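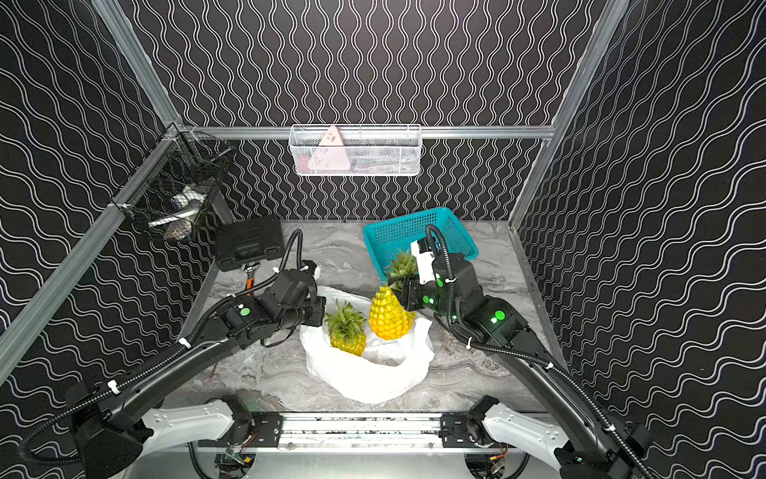
Areeba Ghauri would buy the cheaper fingers and spend what was left on a second wrist camera. She said so before the kettle had boiled, and after a fortnight of trials at the Clutville workshop she hasn't changed her mind. Kwan-ho Tseng has. He came in wanting the expensive set and now thinks the question of fingers was put the wrong way round from the start.

The two of them run gripper comparisons for Lesside, a small outfit that advises grocers and packing sheds on what to buy when they want a machine to do the handling. Their current client packs mixed orders into ordinary white plastic carry bags. Fruit goes in, pot plants go in, and the bag has to be opened, filled and handed over without being torn.

A cardboard carton keeps its shape when you push on it. A plastic bag folds, sticks to itself and slides along the bench, and a camera that found the opening a moment ago has to find it again. That makes it a good test of a gripper, and a hard one on the people running it.

The bench has two black arms on a rail along the front edge, with a camera mounted at each wrist. The walls are black with white wavy lines. Tseng likes a busy background for trials because a packing shed is never plain, and software tuned against a bare wall tends to come unstuck when it meets a real one. The benchtop has a grey marble pattern for much the same reason.

Three finger sets were on the list. The Yeh set is narrow and stiff. The Brivby set is wider, with a softer pad, and costs a good deal more. The third came with the arms and was included so there would be something to measure the others against. Each set got 50 attempts at the same job, which was to take hold of a bag by both sides and open its mouth wide enough for the next item.

The Yeh fingers managed it 33 times. The Brivby fingers did slightly better but were slower to line up, and on four occasions the pads picked up two layers of plastic at once and held the bag shut. The standard fingers came last, though by less than anyone had guessed. Ghauri points out that most of the failures in all three columns happened before the fingers closed. The arm was in the wrong spot, and no pad was going to fix that.
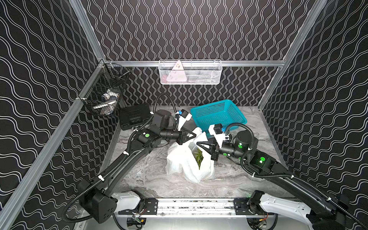 Does a softer pad help with thin plastic? It helps once the grip is made, and does very little to get you there.

That answer has shaped the second half of the work. With both arms in close over a bag, each wrist camera has a fair chance of having its view blocked by the other gripper. Tseng first tried moving the camera brackets further back, which opened up the view but left the fingertips small in the picture. He then staggered the approach so that one arm arrived first and the second used the first as a landmark. It added up to 4 seconds to each attempt and lifted the success rate for every finger set, the standard ones included.

Ghauri was pleased with that result and also a bit annoyed by it, having spent most of December arguing about pad hardness. She has since rewritten the test sheet so that approach and grip are scored separately. A set of fingers can now do well on one and badly on the other, and the client can see which problem they would be paying to solve.

Force is the other thing on the new sheet. Pinch too lightly and the plastic slips out as soon as the arms move apart.
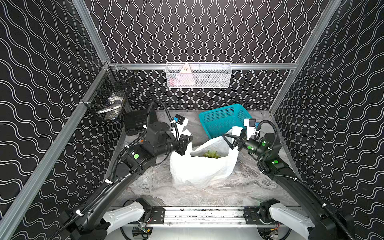
Pinch too hard and the edge stretches, and a stretched handle is no good to the customer who has to carry it to the car. Tseng sets the limit low and raises it in small steps until the slipping stops. The Yeh fingers have a narrow band where they work well. The Brivby pads are more forgiving, and for a shed with several kinds of bag he reckons that could be worth the money on its own.

He would still get the controller sorted first. The one supplied with the arms handles each side separately, which is fine for picking up a pineapple and awkward when both arms have hold of the same bag. If one stops, the other keeps pulling. Lesside has written a small patch that makes them stop together, and the client has been told to ask any supplier whether theirs does the same.

The next round will use thicker bags and a heavier range of pot plants. Ghauri has already ordered the bags.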